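Getting candle wax out of just about everything

Posted December 22, 2021 by Tsion Yilma

We had a power cut in April that lasted most of an evening, and I lit every candle in the house. It was lovely! Then the lights came back on and I saw the tablecloth, the windowsill, the rug by the couch and one of my good brass holders (a wedding present from my aunt Hamdia, so of course it was that one). I spent the next day finding out what works, and I've had plenty of practice since. With candles on every table again this week I thought I'd put it all in one place.

First, leave it alone

Wet wax smears. If you grab a paper towel and go at a fresh spill you'll push it down into the weave and make a spot twice the size. Move the candle somewhere safe, go finish your dinner, and come back when the wax has gone cloudy and hard.

Tablecloths and napkins

Small things can go straight in the freezer in a plastic bag. Give them an hour or so, then bend the fabric and most of the wax will pop off in flakes. Scrape what's left with the back of a butter knife or an old plastic card. I use an expired library card from Irkdale, where I haven't lived in years.

There's usually a greasy shadow left behind. Lay the cloth between two plain brown paper bags (no printing on them, the ink can transfer!) and go over it with a warm iron, no steam. Move to a clean bit of paper every few seconds and keep going until nothing more comes through. Then dab on a little dish soap, let it sit, and wash as usual. Check before it goes in the dryer.

Colored candles are the tricky ones. Red is the worst, in my opinion, and dark green isn't far behind. If the dye is still there after the iron, a bit of rubbing alcohol on a cotton ball will often lift it, but try it on a hem first.

Rugs and carpet

Put ice cubes in a bag and set it on the wax for a few minutes, then chip away with a spoon. Vacuum up the crumbs before they soften. After that it's the paper bag and the iron again, on the lowest setting that does anything, and please don't walk off to answer the phone. My neighbor Abrehet has a wool rug and won't let an iron near it. She uses a hair dryer and a stack of paper towels, which takes forever but does come out beautifully.

Wood

No ice on wood, and no knives either. Warm the wax with a hair dryer on low, held well back, until it's just soft enough to push with a plastic card. Wipe off the film with a soft cloth and a drop of vegetable oil, then buff with a dry one.

Soft cloths

I keep a drawer of old T-shirts and worn-out dusters cut up for this kind of job. Bunch the cloth up in your hand so you always have a fresh fold to turn to, otherwise you're only moving the wax from one place to another.
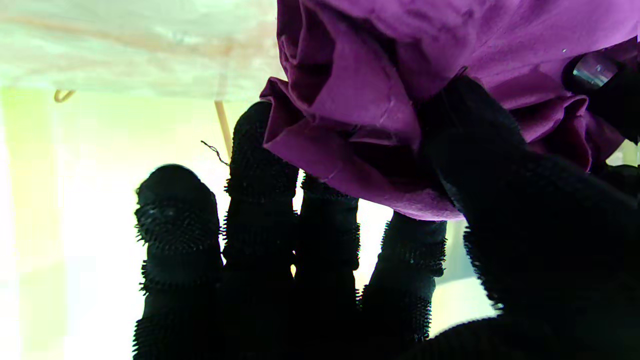 Glass jars and brass holders

Stand jars in the sink and pour in hot (not boiling) water. The wax floats up and you can lift it out once it cools. Never pour that water down the drain while it's warm! For brass, set the holder on foil in the oven at 200 degrees for a few minutes, but only if it's solid metal with no felt on the bottom. Use an oven mitt, wipe it out with paper towels, and polish it when it's cool.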